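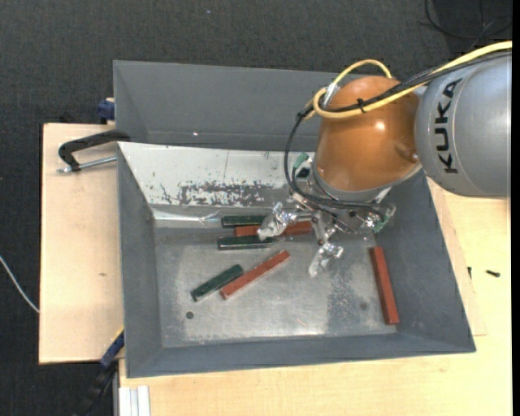
The arm over the parts bin at the Gindau shared workshop. Three of the bars are green and three are red.

News > Local > Makers

Workshop members build bin-picking station around used arm

A group of members at the Gindau shared workshop is building a station in which a KUKA robot arm picks bars out of a metal bin, and plans to show it at the workshop's open house in October.

The build has been going on for 18 weeks, mostly in the evenings. It is led by Nima Golestani, a machinist who joined the workshop to use its lathe and ended up with a key to the back room. The arm came from a packaging plant in Oltau that was replacing its line. Members paid for the transport and a secondhand controller, and the plant let the arm go for the price of scrap.

"It sat on a pallet for most of the spring," Golestani said. "We had to run new power to that side of the building before we could even turn it on."

The goal is simple to state. Red and green bars are dropped into the bin in no special order, and the arm is supposed to lift them out one at a time and set them down sorted by color. The bars can land at any angle, and some end up touching or partly under the gripper's path to another one. Bars that come to rest close to a sloping wall are the hardest, Golestani said, as the fingers have less room to come down beside them.

In the last full test, the arm made 47 attempts before the group stopped for the night. Golestani did not give a success rate. He said most of the failures were bars that slipped as they were lifted, and a few were cases where the software chose a spot the fingers could not reach.

The gripper is the part that has changed most. It is put together from brackets, joints and small linkages, and both fingers are wrapped in a crumpled silver material. Kanyarat Chuensuk, who handles the wiring and most of the programming, said the group is on its third version and does not consider the fingers finished.

"The wrap is easy to take off and put back on, so we can try something on a Tuesday and change it the same night," Chuensuk said. "The final fingers will be machined. There's no point cutting metal until we know what shape we want."

Cables have been another job. For now the yellow and black lines run on the outside of the arm and over the wrist, held together with a cable tie. Chuensuk said she wants a proper sleeve on them before the open house, along with a bracket to keep the slack away from the gripper when the wrist turns.

The bin sits on a pale wooden tabletop and is held with clamps. Golestani said bolting it down was discussed and put off. The group still moves it a little between tests, and each move means teaching the arm where the bin is again, a job that takes Chuensuk 18 minutes when nothing goes wrong. The bin itself is secondhand and its floor is well scratched. Glare off the bare metal has caused trouble for the vision software, and members have argued over whether to paint the inside. Chuensuk is against it.

"Real bins are shiny and scratched," she said. "If it only works in a painted one, I'd call that a different project."

The workshop's board approved the build on the condition that the arm runs at reduced speed and that two trained members are in the room whenever it is powered. A fence panel with a door switch has been ordered from Hurkley, a supplier that has sold the workshop guards for its saws. It will have to be in place before visitors are let into the back room. If it does not arrive in time, the station will be shown with the power off and a video of it running will play in the front room.

Costs so far have been split among the members taking part, with a small grant from the Saengthong fund covering the controller. Golestani said the largest bill outside of the transport was the electrical work, and the cheapest item was the set of bars, which were cut from leftover stock and painted by hand.

Not everyone in the workshop was in favor at the start. The back room had been used for wood storage, and several members asked where the lumber would go. It has since been moved to a rack along the hallway — an arrangement the board will look at again after the open house.

Two things are left on the list for this month. The first is a tray with separate slots for each color, to replace the marked squares where the arm sets bars down at present. The second is a routine that lets the arm nudge a bar away from the wall before trying to grip it. Chuensuk has a version of the second one working in simulation and hopes to try it on the real arm on Saturday.

Members who want to take part can sign up for the safety session on the sheet by the front desk. No experience with robots is needed, but everyone has to complete the session before entering the back room while the arm is powered. The open house is free, and the doors open at 10 a.m.

47 shares
18 comments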